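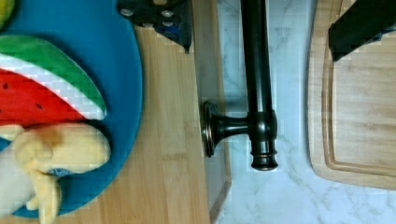
Clullen Park Soccer Ground — pre-season safety check
Checked August 5, 2025, ahead of the friendly against Flerna
Previous check: March

PITCH

Playing surface: PASS
What a difference since March! The bare patch in the north goalmouth has filled in completely, and the grass along the touchline is thick and even. Walked the full length twice and found no holes, stones or raised sprinkler heads.

Goals and anchors: PASS WITH WORK
Both full-size goals are solid. One net clip on the south goal is cracked and needs swapping before kickoff. The portable youth goals are chained up properly — great to see, as they were lying loose last time.

Corner flags: PASS
New flexible posts all the way around. They bend right over and spring back, a big step up from the old stiff ones.

Run-off area: FAIL
Two equipment bags and a line marker were left within 6 feet of the touchline on the dugout side. Easy fix. Move them to the shed and recheck on match day.

STANDS AND WALKWAYS

Seating, Hou Stand: PASS WITH WORK
Row 2, seat 94 has a loose back bolt. Tape it off until it's tightened. Everything else in the stand held firm, and the fresh paint on the step edges really shows up under the lights.

Handrails: PASS

Exit gates: PASS
All open outward and none stick. The east gate used to need a shoulder behind it (anyone who was here last season will remember!) and now swings with one hand.

Floodlights: PASS
Full test after dark, every lamp working. The Zila backup unit kicked in when we cut the main supply.

FIRST AID AND EMERGENCY

Defibrillator: PASS
Cabinet code is 3561, same as before. Pads in date, battery light green.

Stretcher: PASS
Straps replaced.

Ambulance access: PASS WITH WORK
Lane is clear, but the "no parking" sign has faded badly. Order a new one and put cones out for the Flerna game.

Radios: NOT CHECKED
Still on charge during the visit. Test all of them at the stewards' briefing.

STILL OPEN

Net clip, south goal
Bags and line marker, dugout side
Seat bolt, Hou Stand
Sign for ambulance lane
Radio test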